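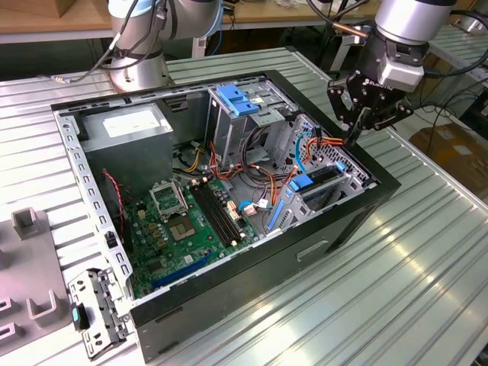

15 Jun 2018 | By Shoshana Villanueva
Filed under: Shop Automation, Hands-On

Ranik wants refurbishers to rent its two-arm PC teardown package, called Cimard, for $1419 a month. The brochure promises "unattended recovery" of parts from old desktops. I went to the demo at Rondthorpe with a list of doubts and came home with most of them.

Zhuoran Qiu ran the demo for Ranik and was patient with my questions. He would not give me a failure rate. He says one is coming in August.
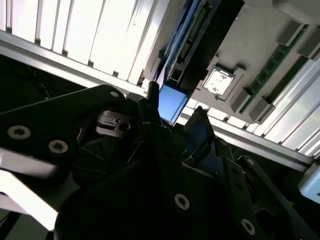
Close quarters: the gripper with a light blue block at its fingertips, processor and memory behind.

The fingers are Ranik's big selling point, and a spare set costs another $358. How long does a set last? "It depends on the cases," I was told. I'd want that in writing before signing anything.

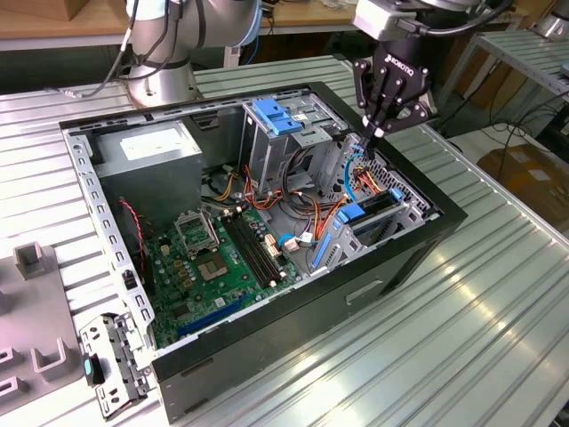

Cables are where I expect a package like this to earn its rent or lose it. A person with a bin of old towers unplugs drives by feel and hardly looks. Cimard has to bring a Robotiq gripper down beside a bright blue cable with red, yellow and orange wires bunched right next to it, and every brand of case bunches them differently. Chukwuemeka Okeke, my old bench partner, put the rent at 4 days of his pay. I'd hire him first.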